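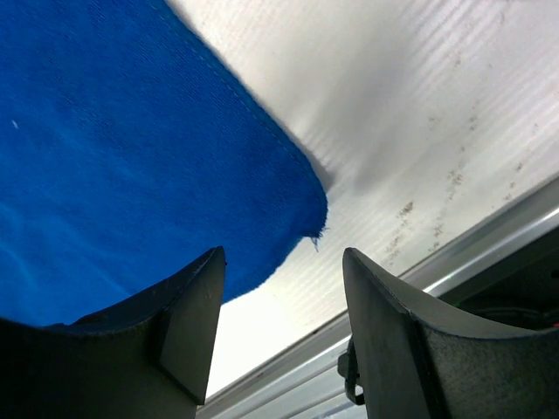 Last changed: May, 13:50

Print this message | E-mail this message

Subject: Re: [wetdale-swim] Which end of the lake?

> Is the Amgate end open yet? And is the
> path from the Flarnberg lot still a mess?

Yes, it's open, and it's lovely! I went in at Amgate this morning and stayed in much longer than I meant to. The weeds are low, and you can see right down to the stones by the second buoy – I even saw a perch.

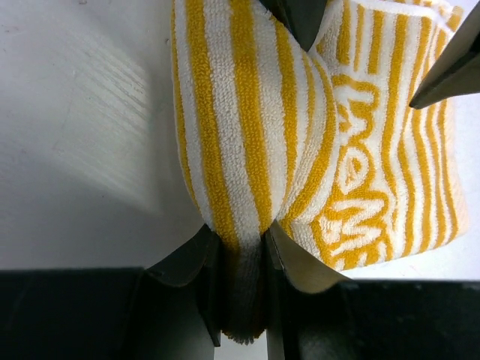
Yellow and white terry

The path is fine now. Park at Flarnberg, take the steps by the pump house and keep left at the fork. It's 169 steps, my knees would like you to know.

> Also, do I need a tag for the long swim?

You do. Mine is 1463, same as last year, and the hut at Cuadros has the new ones. I'm going for the far island this time – so excited I've already packed twice.
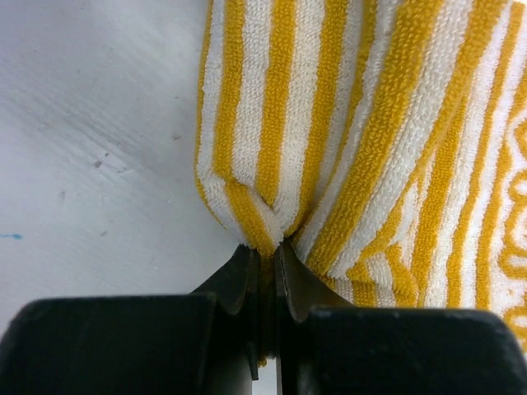 Stripes, gathered at the bottom

Bring a warm hat and something sweet for after. The hut sells tea, but the line gets long and you'll want a hot drink fast.
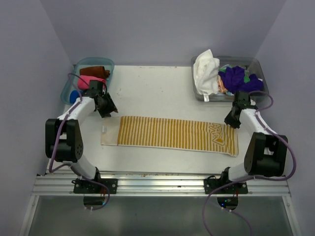 Striped towel laid flat, blue bin behind

See you at the steps!

Print | E-mail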